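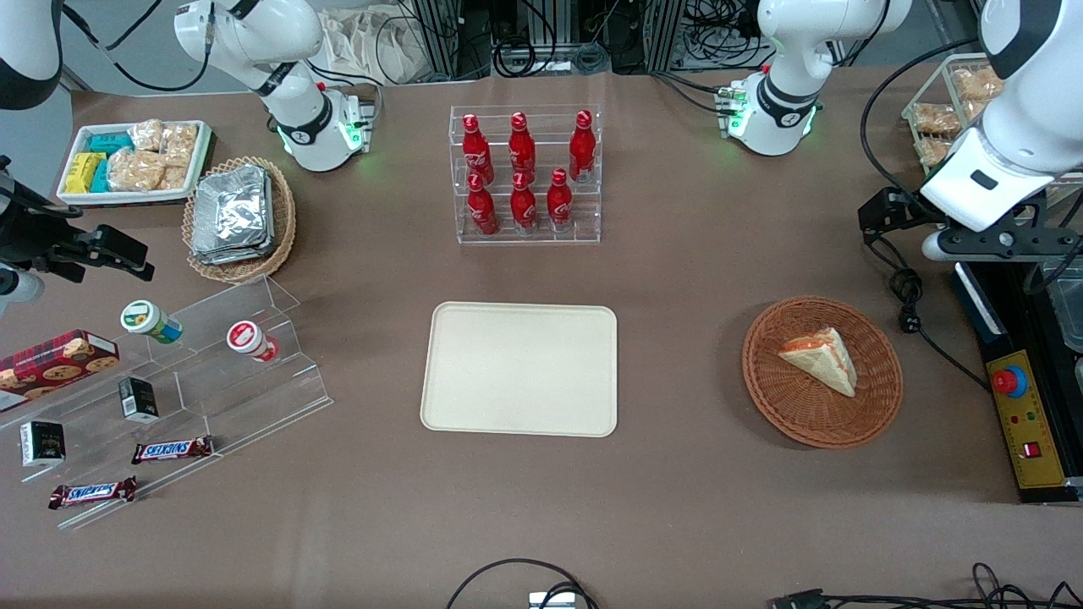
Figure 5. Snacks, drinks and containers laid out on a brown tabletop.

4.2 What the diaries can and cannot tell us

The claim that people eat more when food is left in view has been repeated so often that it is now printed in workplace wellness leaflets as settled fact. We are less sure. Most of the support comes from short studies in which the people taking part knew that their eating was of interest, and very few of those studies followed anyone past the second week. Appiah and Torvik reported a large effect in office kitchens, but their comparison group worked in a different building with a different lunch hour, and the paper does not say who restocked the shelves.

Our own data come from 1,337 diary entries kept by staff at two sites, Skenley and Plillach. Of these, 1,005 were complete enough to use. The rest lacked a time of day, or listed only "snack", a word that people at Skenley used for anything from a cracker to a full sandwich. We dropped these entries instead of guessing. A reader who would have guessed may get a different answer, and we would like to see it.

Entries from open-table days did mention more sweet items than entries from closed-cupboard days. The gap was small, and most of it came from seven people. When their diaries are set aside, the difference shrinks to a size we would not care to defend. Kristiansen argues that heavy snackers are exactly the people whom visibility affects, so that removing them removes the effect by design. This is a fair point, but it cuts both ways – the same seven people also wrote the longest entries on every other kind of day, and they may simply be better at keeping a diary.

There is also the matter of what "visible" means. Earlier work treats it as a yes or no question. A sealed packet and an open bowl are both in plain sight, yet they ask for different amounts of effort, and few authors separate the two. Osman did so in a small follow-up and found that effort mattered more than sight. We could not repeat his result at Plillach, where the March diaries were lost in an office move.

We therefore make no recommendation on where food should be kept. The advice to hide it may do no harm, but the evidence offered for it so far is thin, and ours does not thicken it by much. Section 4.3 turns to drinks, for which the diaries are more complete.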